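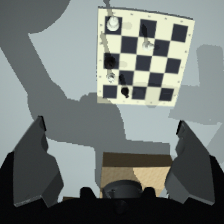
The salt road out of Tillow had been shut since April, and the king's men at the gate would not say why. Pieter Martens paid them in candles and went through before dawn.

By noon he could see the marsh. His grandmother had crossed it once, with 33 others, to ask the Nedudel for rain. She came home alone and never spoke of it, but the rain came, and it had come every spring until this one.

The Nedudel was waiting on the causeway. It looked like a heron, only taller than a house.

"You are from Tillow," it said. "You owe me 74 years."

"I'm twenty-six," said Pieter.

"Then you had better fetch your brother."

He put down his pack and sat on it. He had not told anyone he had a brother.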